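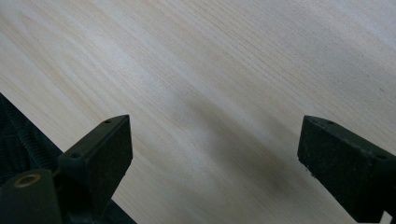 What would you be working on? The software that turns hand demonstrations into a policy a two-arm robot can run – mostly perception and control, plus the tooling in between.

I'm hiring one engineer for Fustau, our manipulation stack at Viklund in Doston. We have 64 hours of demos, and the task I care about most right now is hanging small floppy things on thin hooks. Fabric is a pain! It folds, it hides its own edges, and my pose tracker gets very confident about the wrong thing.

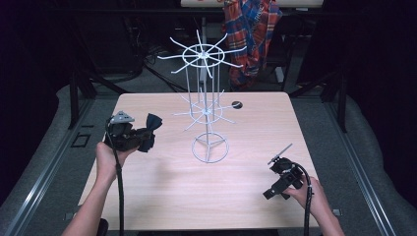
One applicant wrote back asking whether we plan in joint space or let the policy output gripper poses directly. Poses, for now, with a small solver underneath. If you think that's a mistake, please come and argue with me.

You'll need solid Python, decent C++ and some patience with clock sync. A robotics degree is fine but I won't look for it.
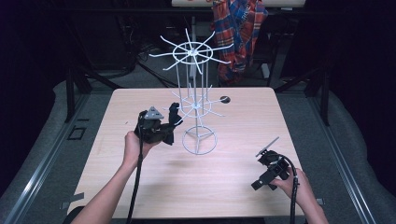

Can I do the tooling part remotely, a reader of our last ad wanted to know. Sure, up to 26 days a year, but the control work happens in the lab.

Send me some code you like and a few lines about it, subject line Jellirley. I read everything myself, so give me a week or so. Start date is November.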